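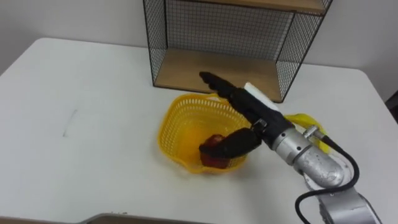
Bench rules for two-arm work with household items

Revised 26/04/2020. Replaces the sheet from December. Questions to Nadja Zaugg.

These rules apply to any task in which an arm with a fingered hand handles food, baskets, crockery or light shelving on a table. Floor tasks and anything with heat or blades have their own sheet.

Setting up the table

Wipe the tabletop with a damp cloth and dry it. Grit under a basket changes how it slides, and the change is hard to find later in the logs.

Place the shelf unit against the wall and push on it with one finger at the top edge. If it rocks, shim the low corner. Do not tape it to the wall.

Clear the lower shelf board before the first run. Anything stored on the upper board comes off as well, even if the task never goes near it.

Leave enough slack in each arm cable for the full reach, then move the arm through that reach at low speed and watch the loop. A loop that touches the hand at any point is too long. Clip it back to the forearm and repeat the check.

Choosing containers

Perforated plastic baskets are preferred over solid tubs. Fingers find the rim more easily and the contents can be seen from the side. Check the rim for cracks before use. A cracked rim will catch on a glove and tear it.

Baskets with an uneven outline should be set down the same way each time. Mark the position on the table in pencil and erase it at the end of the day.

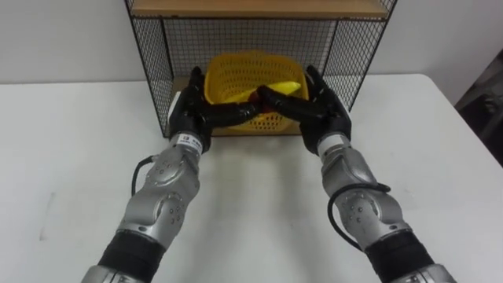
Helance Workshop – Handling and Kitchen Tasks Group

Moving a basket onto a shelf

1. Load the fruit first. Round fruit goes in before long fruit, which otherwise ends up underneath and bruises.
2. Bring both hands in at the same speed. If one arm arrives early, it waits clear of the basket.
3. Keep fingertips above the rim until both hands report ready. The gap between the two hands is the most likely place for a collision, so the soft stop must be active there.
4. Set the basket fully on the board. An overhang of more than 5 mm at the front is a failed placement and is logged as one.
5. Withdraw straight back toward the operator. Do not lift first: the knuckles will meet the upper board.

People near the table

One person runs the task and one person holds the stop button. The second person does no other job. Hands stay off the table while the drives are live, including for a dropped grape. Stop, wait for the drives to report off, then reach in.

Long sleeves are rolled or pinned. Lanyards come off.

Food

Real fruit is used for one day and then composted. It is not eaten, whatever state it is in. Plastic fruit is washed weekly in dish soap and must be fully dry before it goes back in the box.

Gloves and wear

Inspect the covering on each finger every 34 cycles. Look at the inside of the thumb first, where wear shows earliest. Replace hand coverings at 1000 cycles even if they look sound. Write the count on the card in the drawer – the software counter resets with each update and cannot be relied on.

Seon-mi Hyun keeps the spare coverings. Esther Lukumay signs off any change to the stop settings, and no run starts on new settings without her initials on the card.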